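Lecture 6: Creep and Stress Relaxation in Thermoplastics
Course notes, Polymer Engineering I
Lecturer: Britta Thiele

6.1 Scope

Lecture 5 treated the short-term tensile test. The modulus obtained there is valid for the time scale of the test, normally a minute or less. Parts in service carry load for hours or years, and the short-term modulus overstates their stiffness. We now add time as a variable. Temperature is held constant until Section 6.5.

6.2 Definitions

Creep is the increase of strain with time under constant stress. Stress relaxation is the decrease of stress with time under constant strain. The creep modulus is the applied stress divided by the total strain at time t:

E_c(t) = sigma_0 / epsilon(t)

The relaxation modulus is defined the same way with the roles exchanged. At small strains the two are close but not identical. Do not substitute one for the other in the problem sets without saying so.

6.3 Bending of slender parts

Many molded articles fail in use by bending too far, well before they break. The beam equations from Lecture 2 still apply if E is replaced by E_c(t). For a cantilever with an end load F:

delta(t) = F L^3 / (3 E_c(t) I)

Deflection depends on the third power of the length and, for a rectangular section, on the inverse third power of the thickness. A long, thin neck therefore dominates the total deflection even when the sections at either end are wide.
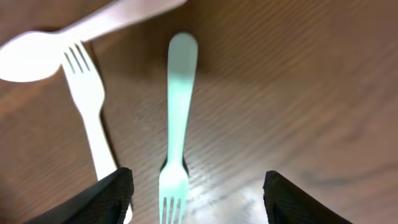 Fig. 6.1. Plastic fork. The narrow neck broadens into the head.

For a section that varies along the length, divide the part into short segments, compute the curvature M/(E_c I) in each, and integrate twice. The spreadsheet from the January tutorial does this and may be used in the homework.

6.4 Worked case

A rectangular cantilever has a length of 62 mm and a thickness of 2 mm. The short-term modulus is 3,100 MPa. After the specified loading time the creep modulus has fallen to half that value, 1,550 MPa. Load and geometry are unchanged, so the end deflection doubles. To restore the original deflection by thickness alone, multiply the thickness by the cube root of 2, or 1.26. The new thickness is 2.52 mm.

6.5 Temperature

Creep speeds up as the glass transition is approached. Curves measured at several temperatures can often be shifted along the log time axis to form a single master curve. See Wedier, p. 136, for the procedure. The shift is not reliable if crystallinity changes during the test.

Problems 6.1 to 6.4 go to Lieselotte Fuchs before the next tutorial. State units in every line.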